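Search this blog... Go

Small Kitchens, Large Opinions

December 2, 2023

Print this post | E-mail this to a friend

My sister-in-law Sobia has a theory that you can learn everything about a grown-up by handing them a play kitchen and leaving the room. I took it badly, having just spent 4 evenings reading up on play kitchens for my niece, who is two and has no views on countertops whatsoever.

I have plenty. When I was small, a play kitchen was a cardboard box with burners drawn on in marker, and the faucet was a matter of faith. Now you can get butcher block. I don't have butcher block. My counters are the beige stuff the landlord picked, and I have a burn mark in mine that I keep a fruit bowl on top of.

And the sinks! I have wanted a farmhouse sink since my first apartment, the deep white sort with the big front that makes you look like a person who bakes. My friend Rodel priced one for his own place and they wanted 700 dollars before anybody had so much as picked up a wrench. Meanwhile at toy scale you get the white sink, the curved faucet and a ribbed place to stand your dishes, and all it asks of you is that you be three feet tall.

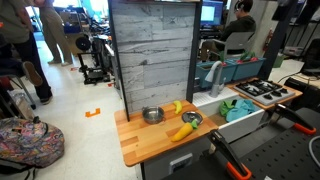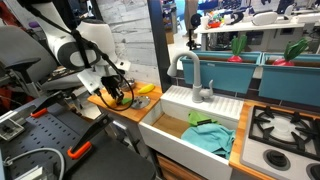
Banana at the back, pot lid up front. Butcher block I would take home tomorrow.

I am fond of the cloths in the sink, one green and one light blue, all in a crumple. That is precisely how my own sink looks by nine at night, so full marks for realism. The planter boxes behind it are where realism gives out. Anything I plant in March is a stick by summer, and those are sitting there in teal plastic with leaves and red bits showing, quite pleased with themselves.

The food I'm less sure about. There's a plush carrot and it's yellow. I know yellow carrots exist, I've paid extra for them at the farmers market, but I can't see a two-year-old getting behind it. The banana is at least a banana. One banana and one carrot is also pretty much what's in my crisper drawer, so I should probably keep quiet.

Anyway, I've gone off the idea of a full set with the stove and the black knobs, mostly on account of where it would go (my brother's hallway, and he doesn't know yet). Sobia votes for a pot with a lid and a wooden spoon. Knowing my niece, she'll wear the pot. I'm still looking at sinks.

Print this post | E-mail this to a friend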